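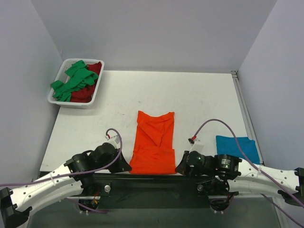
The Second Pair of Fingers

Ekkachai Phromma came to the laboratory at four in the afternoon, when the others were already thinking of dinner. He carried the new fingers in a small box from Phetsri, and he put the box on the desk with great care, like a cake.

"These are the ones," he said.

Aslak Sjögren did not look up from his notebook. He was writing the result of the old fingers, which came from Clarau and which he had chosen himself in September. They had made 17 folds without a mistake. He liked them, and he did not like the box.

"The table is the same," Aslak said. "The basket is the same, in the same corner, with the green cloth and the red one. The blue one stays on the right. I don't want that we change five things and then argue which one helped."

"Only the fingers," Ekkachai agreed.

It took them a long time to change the fingers on both arms. One screw fell on the floor and they searched for it on their knees, two grown men with one flashlight between them. Ekkachai found it under the heater. While they were down there he told Aslak that Kemusis, who paid for the work, would visit soon and would want to see one choice and no discussion.

"Then they will see the Clarau," said Aslak.

"Maybe."

They laid the orange cloth on the table. It had been a good cloth once, bought by Aslak's sister in Skakcombe for a holiday that became too rainy, and he had brought it because the color was easy for the camera. He had never told his sister what happened to it.

Ekkachai started the program. The arms leaned in, and both of them leaned a little also, without wanting to.
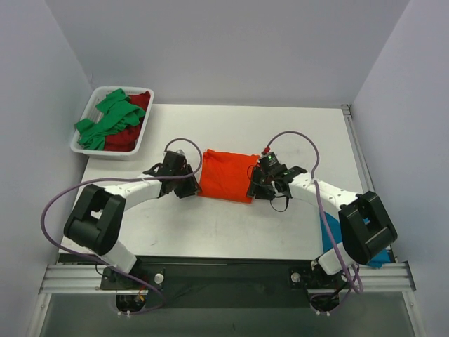 Both grippers at the orange cloth, with the corner at the upper left still bunched.

"It takes too much fabric," said Aslak.

"It takes enough."

"Look at the corner."

"I am looking at the corner."

They let it finish. Then Ekkachai opened the cloth with his own hands, smoothed it, and started again. He did this eight times. Aslak wrote down each one in the same small letters that he used for the Clarau, even for the fourth, which was very good, and even for the sixth, after which he had to walk to the window for a minute.

Outside it was already dark. The bus to the station went by with its lights on and he thought of his soup.

"How many do we need?" he asked.

"You made 93 with the old ones, all together, with the bad ones."

"Yes."

"So," said Ekkachai, and he opened the cloth again.

Aslak came back from the window. He turned to a clean page, drew a line down the middle with a ruler, and wrote Clarau on the left side. On the right side he wrote Phetsri, and after a moment he corrected one letter, so that it was spelled properly.

"Slower on the left arm," he said. "Try it a little slower."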